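Trokby gateway "adaptive" flood protection, anyone measured it?
Network Security > Firewalls and IPS
October 2019

kettleport
We're being pushed to turn on the adaptive flood protection on our Trokby pair at the Lultton office. The sales deck says it stops 95 percent of floods before they touch the servers. 95 percent of what? Packets, attacks, customers who complained? I asked and got the same slide back as a PDF.

Has anybody run it in blocking mode on a real link? I don't want a feature that panics every time payroll uploads a file.

nullroute_ned
Running it since February. It works fine. Turn it on, leave the defaults, move on with your life.

kettleport
Fine how? Did you get attacked, or did you just not get attacked?

nullroute_ned
The dashboard shows blocks every day.

mossyrack
A dashboard full of blocks is what every vendor gives you. Ours was proudly blocking our own monitoring box for two months. It opens a lot of short connections, so it looked like a scanner. The counter went up, management loved it.

We did test it before signing off, on a bench with the old Kassab traffic generator. Default limit is 4,000 new connections per second per zone. Under that it does nothing at all, and our web server fell over well before the limit. So the "protection" was protecting the firewall.

nullroute_ned
That's a server tuning problem. Turn on SYN cookies on the host like everybody has for years.

mossyrack
Sure, and then what am I paying the subscription for?

nullroute_ned
Signatures, updates, support. You're acting like the box is useless because one number needs changing.

kettleport
If one number needs changing, the defaults aren't fine, and you told me to leave the defaults.

halfduplex
I'm more on ned's side. We set the limit per server instead of per zone and it behaves. You have to go into the advanced profile and untick "inherit from zone". What I don't like is that the profile went back to inherited after a firmware upgrade, and the release notes said nothing about it. Check it after every upgrade.

mossyrack
Same thing here, and support called it expected. I'd still take it over the Urov plugin, which logs the flood as 4 separate incidents and emails you for each one.

halfduplex
Urov fixed the emails. The logging is still a mess.

mossyrack
I'll believe it when I see it.

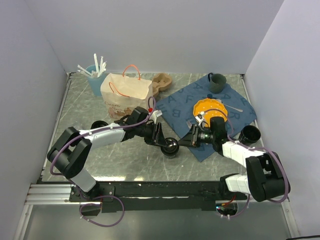

kettleport
Can I run it in detect only on one zone and leave the rest of the policy blocking?

halfduplex
Detect only is set per profile, so clone the profile, switch the clone to detect, and attach it to that one zone. Push policy to both members afterward or the standby keeps the old one.

kettleport
OK, that I can work with. I'll leave it in detect through a month end and compare what it flags against the server logs. If it flags payroll, it stays off.

nullroute_ned
Or add an exception for payroll.

kettleport
By source address? Half of them are on home connections. I'm not punching a hole that big for a feature I can't get a straight number on.

mossyrack
Post what you find, please, even if it's boring. And export the logs daily, the box overwrites them faster than the manual claims.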